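Subject: Re: Ostik shore trail, parking and water
Date: 28/04/2026

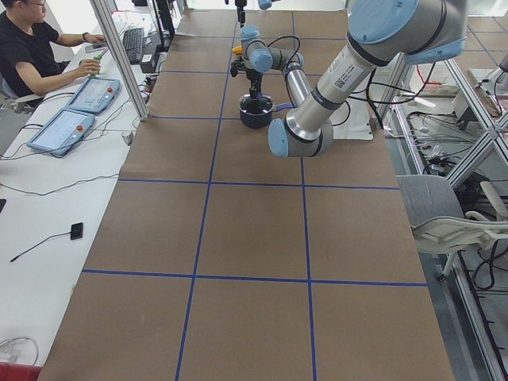 Re: Ostik shore trail, parking and water

> Hello all,
>
> We are planning a trip to the Ostik shore in October and would like
> to walk the trail from the Londero landing to the point. The park
> page says there is parking at both ends, but the map we have only
> shows the one lot. Is there water along the way? We will have two
> cars and could leave one at the far end if that is allowed. Also, is
> the Jireš campground still open that late in the year? The phone
> number on the brochure does not connect.
>
> Thanks for any help.

There are two lots, but the one at the point is small. It holds five cars if everyone parks straight, and one of those spaces is for the lighthouse staff. The sign for it is on a post behind the cedar, so it is easy to miss. If you want to leave a car there, go early. The Londero lot is gravel, holds 20 or so on paper, and I have never seen it full after the summer.

The trail is longer than the old map shows. They moved the middle section inland after the bank washed out, and it now goes up over the ridge before it comes back down to the shore. Allow four hours one way with a stop for lunch. The part over the ridge has loose rock on the north side and I would want real boots for it. Sneakers are fine for the first stretch out of Londero.

Water: there is a tap at the Londero landing, next to the restrooms, and nothing after that. The lake water needs to be filtered or boiled. The park shuts the tap off before the first hard frost and does not always post a notice, so fill up in town.

Jireš stays open through the middle of October. After that they leave the gate up for tents, but the showers are locked and there is no power at the trailer sites. The sites along the creek are the quiet ones. The sites by the road are flatter and get the wind. They take cash or check at the box and do not give change.

The number on the brochure belonged to the old office. The park now answers everything from the Edovach visitor center, which is on the main road just past the bridge. They have the new trail map at the front desk, free, and the large one with contour lines for 5 dollars. Get the large one. The free one leaves out the side trail to the caves, and that side trail is well worth the extra time – it drops down to a rock shelf where you can look back along the whole shore.

One more thing about the two cars. The road to the point is paved except for the last 500 yards, and that part has a deep dip where the culvert is. A low car will scrape. If one of yours sits higher, make that the one you leave at the point.

The store at Londero closes for the season before you get there, so buy gas and groceries in Edovach.

--
To leave this list, send a blank message with "unsubscribe" as the subject.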